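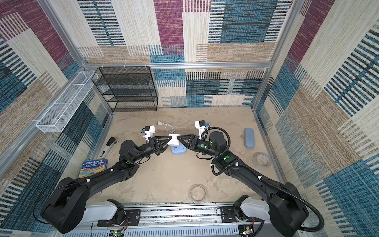 Hellblaue Leiste, weißes Kabel: Steckplätze sind in vielen Wohnungen knapp.

Zwei Dosen pro Zimmer

Im Altbau fehlt nicht der Strom, es fehlen die Löcher in der Wand. Ein Vormittag in Wakolberg, Treppenhaus für Treppenhaus.

Halb acht, dritter Stock, Erdal Eren kniet schon. Lampe im Mund, Schraubenzieher in der Hand. Hinter der Tapete eine Dose, die auf keinem Plan steht. Von wann? Schulterzucken. »Frühe Sechziger vielleicht. Stoffmantel, da fasst man lieber nichts an, was man nicht anfassen muss.« Dann fasst er es doch an. Muss ja.

Die Siedlung am Wakolberg: 437 Wohnungen, fünf Straßen, gebaut in einer Zeit, als ein Haushalt ein Radio hatte, ein Bügeleisen, eine Stehlampe. Zwei Dosen im Wohnzimmer, eine im Schlafzimmer, in der Küche drei, und das galt als großzügig. Seit Februar wird erneuert. In 297 Wohnungen war bisher jemand drin, beim Rest wird geklingelt, geschrieben, nochmal geklingelt.

Was sich in den Wohnungen angesammelt hat, kennt man. Leiste hinterm Sofa. Leiste unterm Bett. An der Leiste eine zweite Leiste, daran das Aquarium. Eren hat dafür ein Wort, »Girlande«, und er sagt es ohne Spott. Seine eigene Küche sehe nicht besser aus.

Dabei ist die Rechnung schnell gemacht. Wasserkocher plus Heizlüfter an derselben Leitung, dazu der Toaster — das geht ein paar Minuten gut oder eben nicht. Im besten Fall fliegt die Sicherung. Im schlechteren wird eine alte Klemme warm, irgendwo im Putz, wo keiner hinschaut. Frau im Erdgeschoss, Haus 14, erzählt vom Geruch. Tagelang habe sie den Kühlschrank verdächtigt, ihn ausgeräumt, ausgewischt, abgerückt. War die Dose dahinter. Schwarz bis auf den Rahmen.

Die Eigentümerin heißt Flalon und sitzt in Clultow, eine Dreiviertelstunde mit dem Regionalzug. Dort redet man gern von »Ertüchtigung«. Neue Steigleitungen, neue Unterverteilung, Fehlerstromschutz, fünf Dosen im Wohnzimmer statt zwei. Kosten je Wohnung: bis zu 400 Euro will man auf die Mieter umlegen, verteilt über mehrere Jahre. Im Aushang stand zuerst 1.000. Ein Tippfehler, heißt es aus Clultow. Im Hof glaubt das nicht jeder, es gab eine Unterschriftenliste, es gab eine laute Versammlung im Gemeindesaal, und dann gab es einen neuen Aushang.

Und der Dreck, natürlich. Schlitze klopfen heißt Staub, in jeder Schublade, im Brotkasten, zwischen den Buchseiten. Drei Tage pro Wohnung sind geplant, meist werden es fünf. Die Möbel schiebt man selbst zur Seite. Wer das nicht kann, ruft bei Tarar an, der Firma, für die Eren arbeitet, und dann kommen zwei Lehrlinge und tragen die Schrankwand in den Flur. Manche Schrankwand ist seit dem Einzug nicht bewegt worden. Dahinter die alte Tapete, hell, fast wie neu, Muster mit Farnblättern.

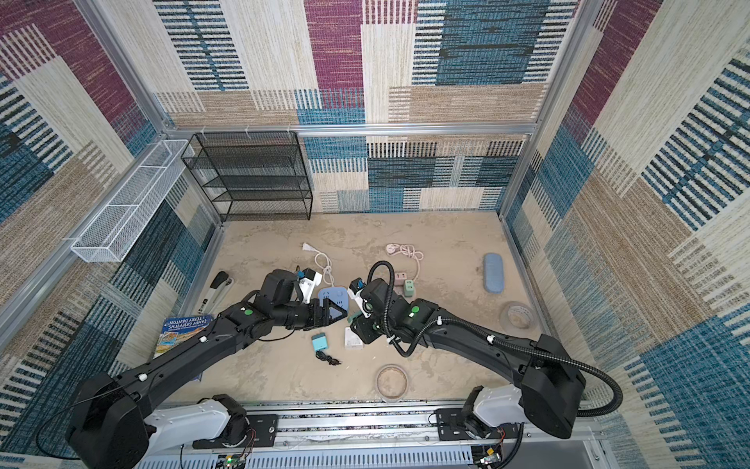 Gestritten wird übrigens selten über Geld, sagt Eren, gestritten wird über die Stelle. Wo soll die Dose hin? Der Plan sieht sie rechts vom Fenster vor, dreißig Zentimeter überm Boden. Da steht aber die Kommode. Also links. Da steht der Hundekorb. Er malt dann mit Bleistift Kreuze an die Wand und geht eine rauchen, und wenn er wiederkommt, sind die Kreuze verschoben, manchmal mit Pfeilen dran. Ein älteres Paar im vierten Stock hat zwei verschiedene Farben benutzt.

Dass man überhaupt gefragt wird, ist neu. Beim letzten Umbau, als die Fenster kamen, hing ein Zettel an der Tür und am nächsten Morgen war die Wand offen. Das hat man sich hier gemerkt. Die Älteren erzählen es noch immer, mit Uhrzeit.

Kurz vor zwölf, Haus 9. Eren misst, schreibt, misst nochmal. Der Schutzleiter fehlt, wie in fast jeder Wohnung in dieser Reihe, damals wurde »klassisch genullt«, zwei Adern mussten reichen. Bei alten Anlagen ist das unter Umständen noch erlaubt, wer aber etwas daran ändert, muss es nach heutigen Regeln machen. Das erklärt er mehrmals am Tag. Im Flur, am Küchentisch, einmal durch die geschlossene Badezimmertür.

Bis zum Winter soll alles fertig sein. Ob das klappt? Er schaut auf den Bohrer, dann auf die Liste. Es fehlt Material, es fehlt Leute, und im Haus 22 macht seit Wochen keiner auf. Mittag ist auch gleich. Aus der Küche fragt jemand, ob man die Kaffeemaschine jetzt wieder einstecken dürfe.

Noch nicht, ruft Eren. Zehn Minuten.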